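Lurell oval bowl, white: a year and a bit in

I bought the Lurell oval bowl last August because I was tired of losing small things. I like little building blocks and shape puzzles, the kind with pieces you could easily sweep up with the toast crumbs, and for ages I kept them in whatever was clean. Coffee mug, cereal bowl, the lid of something. The mug was the worst! You can't see what's in there and you have to tip the whole thing out to find one cube.

So, the bowl. It's plain white plastic, a long rounded oval, glossy on the inside. I paid 12 dollars for it in a little housewares shop called Marinescu, and I'll admit I stood there for a while wondering if I was really about to pay that for a plastic bowl. There was a Gikham one next to it for less, round and sort of cloudy looking, and I nearly went with that. I'm glad I didn't (more on the Gikham below, I ended up with one of those too).

What I like most is the shape. A round bowl makes all the pieces slide into one heap in the middle, and with an oval they spread out a bit, so I can see the triangle and the cube without digging. Gray pieces on white plastic are also so much easier to spot than gray pieces on my old brown dish. I hadn't thought about color at all when I bought it, and now it's the first thing I'd tell anyone to look at.
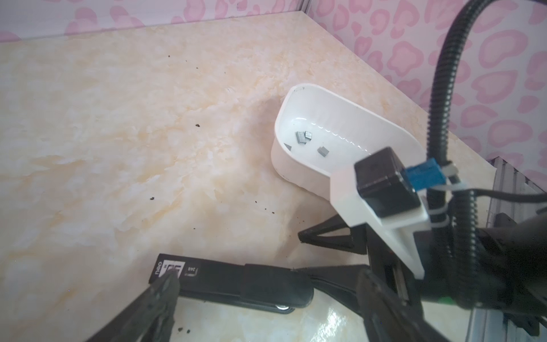 It's also light enough that I can pull it toward me with one finger while I'm working on something, and small enough that it doesn't hog the table. I do wish it were a touch heavier. If you lean on the rim, even a little, the far side comes up, and I've sent a full load of pieces across the floor more than once. A strip of rubber on the bottom would fix it. I stuck on some felt dots, which helped for a couple of weeks and then fell off in the sink.

Washing is easy. Warm water, a bit of soap, wipe, done. The glossy inside doesn't hold on to anything, but it does show every speck, and any little dark bit stands out like crazy on white. Same goes for crumbs getting in with the pieces if you work where you eat, like I do. I've put mine in the top rack of the dishwasher plenty of times and the shape has held up fine, though there are fine scratches on the bottom now.

About that Gikham bowl: I picked one up later for the overflow, and it's okay. The plastic is thinner and it picked up a stain from some tomato soup that I never got out. It lives under the sink and holds sponges.

I also tried a Sindusier sorting tray, the kind with compartments, and that was 38 dollars and went back to the store. Great if you have a lot of different pieces and a lot of patience — I have neither. By the end of the first evening everything was in one compartment anyway.

Would I buy the Lurell again? Yes, and I'd get two this time, one for pieces and one for actual food, because I keep wanting it for popcorn. Four stars from me. The fifth is being held back until they do something about the tipping.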